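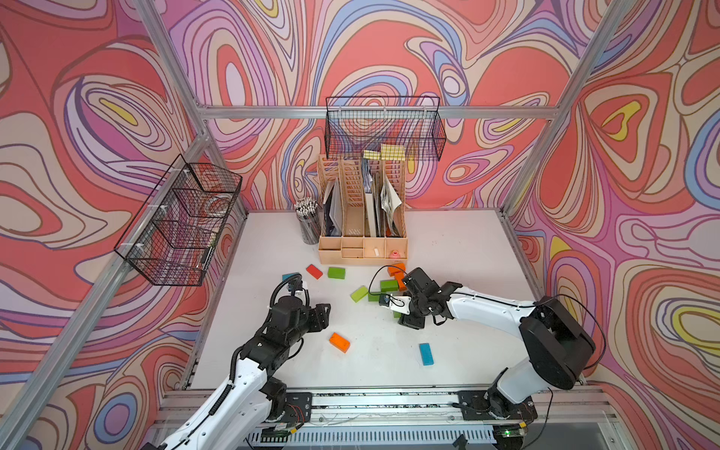 Foro de escritorios y rincones de trabajo > Organización > Organizador de madera y cestas de rejilla: ¿me paso o me quedo corta?

63 respuestas – mostrando las más votadas

marisa_tijeras
Hola a todos, llevo meses leyendo y por fin me animo a abrir hilo. Os pongo mi mesa blanca con el papel de remolinos (coral, lavanda, azulito, unas curvas amarillas por ahí... sí, en las tres paredes, ya sé que es mucho, me encanta y no se toca). Lo que me trae de cabeza es el orden. Tengo el organizador de madera al fondo con las carpetas y los cuadernillos de pie, los lápices en su bote al lado, y dos cestas negras de rejilla, una en la barra de atrás y otra en la pared izquierda. La de la izquierda va con bridas blancas. ¡Y las dos vacías! Las puse ilusionadísima y luego no supe qué meter.

Los bloques de madera son de mi sobrino, que viene por las tardes y dibuja conmigo, así que tienen que vivir ahí sí o sí. Acepto ideas para ellos también. Presupuesto: poquito.

Crisóforo Zamudio
Bienvenida, Marisa. Yo uso mi nombre de verdad, que soy mayor y se me olvidan los apodos.
A ver, el organizador me parece bien puesto. Al fondo y centrado no estorba para dibujar. Lo que no haría nunca es dejar las notas adhesivas encima de los separadores, porque al sacar una carpeta te las llevas por delante. Para eso tienes los cajoncitos de abajo, hija.

marisa_tijeras
Jajaja, me ha pasado más veces de las que voy a confesar. Pero es que si las guardo en el cajón no las uso, me conozco. En los huecos de abajo puse la goma y ya me cuesta acordarme de que está ahí.

pepa_cartabon
Equipo notas arriba, lo siento, Crisóforo. Lo que se usa a diario tiene que estar a la vista y a mano. Yo tuve uno parecido de Harkadska (el mío era más bajo) y los cajones se convirtieron en un cementerio de clips. Cuando me mudé saqué de allí dos sacapuntas y una llave que todavía no sé qué abre.
Sobre las cestas: la de atrás la usaría para los bloques. Se ven, el niño los pide, tú se los bajas y listo.

tornillo_flojo
No, no, no. Madera en alto encima de una mesa donde dibuja un crío, no. Un bloque cae y la tenemos. Los bloques van abajo, en una caja con tapa, y las cestas para papel, rollos de cinta, cosas que no pesen.
Y otra cosa, Marisa: ¿la cesta de la izquierda solo va sujeta con bridas? Las bridas aguantan, pero yo revisaría de vez en cuando que no se hayan aflojado. A mí se me vino abajo una en el taller con los botes de pintura dentro. Estuve limpiando hasta la hora de cenar.

marisa_tijeras
Ay, qué miedo me habéis metido. Vale, bloques en alto descartado. Mi hermana también decía que ni loca.

Crisóforo Zamudio
Tornillo tiene razón en lo de los bloques y exagera en lo de las bridas. Tengo una cesta igual de negra y de fea en el lavadero, con cuatro bridas, desde que se jubiló mi cuñado. Ni se ha movido.

tornillo_flojo
¿Y qué tienes dentro?

Crisóforo Zamudio
Pinzas de la ropa.

tornillo_flojo
Pues eso.

lapiz_2b_y_medio
Me meto solo por los lápices. Las puntas, ¿hacia arriba o hacia abajo? Yo siempre hacia arriba porque si no se rompen contra el fondo, pero en mi casa hay debate. Y el bote tan lleno tampoco me convence, al final sacas siempre los tres mismos y el resto hace bulto. Haz una prueba: durante una semana, los que uses los dejas en otro vaso. El resto, a la caja de recambios.

marisa_tijeras
Uy, eso me gusta. Aunque te aviso de que me da pena separarlos, ja. Son casi todos de una caja de Hokex que me regalaron en el trabajo y no se acaban nunca.

pepa_cartabon
Yo tengo 138 rotuladores en un cajón y uso el negro. No soy quién para opinar.

nuria_delpiso3
¿Y nadie va a hablar del papel de la pared? A mí me marearía trabajar ahí, lo digo con cariño. Parece un mapa de montañas en rosa. Con lo cargado que está, yo quitaría al menos una de las dos cestas para que descansara un poco la vista.

marisa_tijeras
Con cariño también: el papel se queda – me alegra las mañanas de invierno una barbaridad. Lo de quitar una cesta lo pensé, pero luego necesito sitio y me arrepiento. Además, al ser de rejilla se ve el dibujo por detrás y no me pesan tanto.

nuria_delpiso3
Eso es verdad, una balda maciza ahí sería peor. Retiro la mitad de lo dicho.

ferran_cajas
Llego por el enlace de pepa. Para los bloques compré en Ibarra una caja baja con ruedas que cabe debajo de la mesa, y los míos la arrastran solos. Para las carpetas, etiqueta en el lomo y que asome un poco, si no acabas sacándolas todas para encontrar la de la luz. Y los cuadernillos y revistas, todos a un extremo, que son blandos y se doblan si los mezclas con las hojas sueltas.

Crisóforo Zamudio
Lo de las etiquetas lo suscribo. Yo las hago a mano con letra de imprenta y todavía se leen.

marisa_tijeras
¡Apuntado todo! Os subo otra de la misma mesa, para que veáis la cesta de la izquierda con alguna cosilla dentro. El bote de los lápices sigue hasta arriba, no me riñáis.

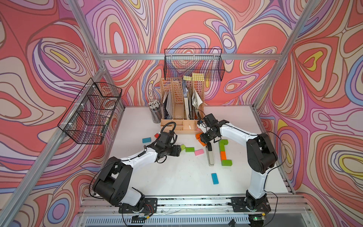 RESPUESTAS MÁS RECIENTES

pepa_cartabon
¡Mira qué bien la cesta! Con cosas ligeras y medio transparentes como esas casi ni se nota. Y las notas amarillas siguen arriba, donde deben estar :)

Crisóforo Zamudio
Me rindo con las notas. La goma por lo menos está en su sitio.

tornillo_flojo
Poco peso en la cesta, perfecto. Los bloques siguen por la mesa, ¿eh? Que lo he visto.

marisa_tijeras
Lo de la caja está pendiente. Mi sobrino dice que los necesita fuera porque son una ciudad, y contra eso no tengo argumentos.

ferran_cajas
Pues que la ciudad tenga garaje, y el garaje es la caja. Con los míos coló.

nuria_delpiso3
Oye, ¿de dónde es el organizador? Ahora la que lo quiere soy yo. El mío de Clamov es de cartón y se ha vencido por el lado de las facturas.

marisa_tijeras
Era de una papelería que cerró, lo pillé en la liquidación y no lleva marca por ningún lado. Si veo otro te escribo por privado. Mide bien antes, que este ocupa su trozo de mesa y luego el papel grande no te cabe extendido.

lapiz_2b_y_medio
¿Y la prueba de los lápices?

marisa_tijeras
Empiezo en julio, que ahora tengo lío.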